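1/ Moving to Welport in June. The movers charge by volume, so I now have opinions about volume.

2/ Rule one: clear bins. Cardboard boxes are where I put things I plan to buy again.

3/ Montri says my packing style is "one bin, five red blocks, mostly air." He quoted me 1,855 dollars for the air.
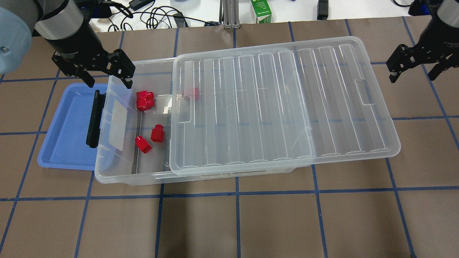
4/ Rule two: label the lid and the side. I labeled 15 lids – then stacked them.

5/ Kitchen next. I own two forks and nine lids.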